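Plikska reports first results from simulated household chore trials

Vumunholm, Saturday, December 15, 2018 — Plikska, a maker of control software for robot arms, has published results from its Clodano programme, which tests whether a two-fingered gripper can handle small tidying jobs in a home or workshop. The answer for now is mixed.

The trials are run entirely in simulation. In October the software was given 86 short jobs, each involving loose items such as pencils on a table or worktop. It finished 23 of them without a fault. A further 11 were finished after one retry. The remainder were stopped, mostly for poor finger placement on curved or uneven items.
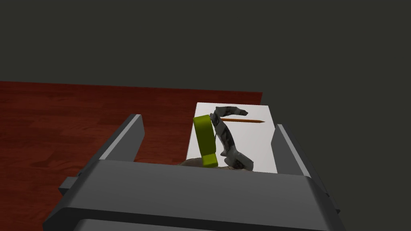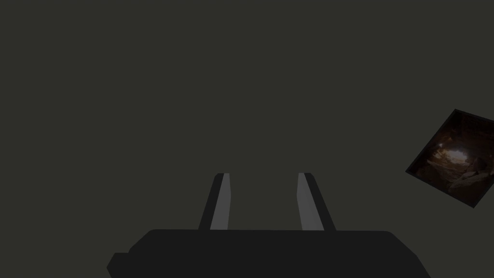
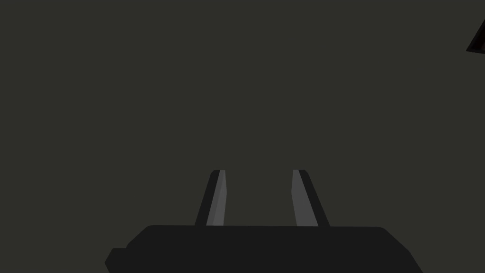
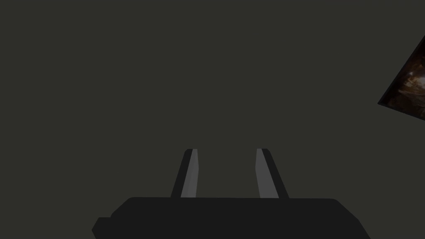

Computer renderings from Clodano, each showing the gripper with its two fingers apart. An orange pencil lies among the objects in the first.

"A pencil on a flat surface is well within reach," said Eun-ji Ryu, head of trials at Plikska. "A pencil lying under something else is a different job, and the planner is still slow to choose which item to move first."

Costel Omerović, who leads the software team, said the next release will change how the arm approaches a crowded surface. "We lose most of our time before contact — the grip itself is quick."

Plikska does not plan to offer a household product on the basis of these results. Shop-floor sorting, where items and lighting vary less, is the nearer use. Kang, a parts supplier, will assess the software on 2 benches next year.

The full table of jobs and fault codes is available from the Plikska press office on request.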